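Thread on moving my small shop off marketplace listings and onto my own site. I sell secondhand home goods and small furniture. A few people asked how it went.

Thursday, September 12, 2019

1/ I sold only on Balura for the first few years. It brought in buyers, but the fees went up in March and I started looking at other options.

2/ I tried Finar first. Setup took an afternoon. The shipping calculator could not handle anything over a certain box size, so every larger piece needed a manual quote. I dropped it.

3/ Hivberg is what I use now. Plain templates, decent search, and I can set shipping by zip code. That last part matters most to me.
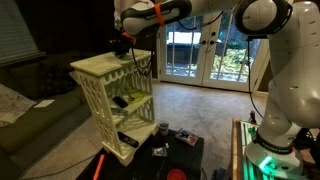

4/ Moving the listings was slow. I had 197 of them. Balura exports the titles and prices but not the measurements, so I typed those in by hand over a couple of weekends.

5/ If you do this, write your measurements in a spreadsheet from day one. Height, width, depth, weight. I didn't, and I paid for it.

6/ Traffic: Balura gave me about 3,000 views a month. My own site got 1,000 the first month. Sales dropped less than that, and I keep more of each one.

7/ I still keep a few cheap items on Balura. Every package goes out with a card that has the site address on it. Check the rules where you sell before you do the same.

8/ Returns so far: 2. Both were for color. One buyer wanted a warmer white, the other expected gray. I now put a sheet of printer paper next to anything pale when I check the color on my screen.

9/ For local delivery I use Krasniqi. They charge a flat rate inside the county and they call ahead. For anything farther out I'm still comparing freight prices and will post those when I have them.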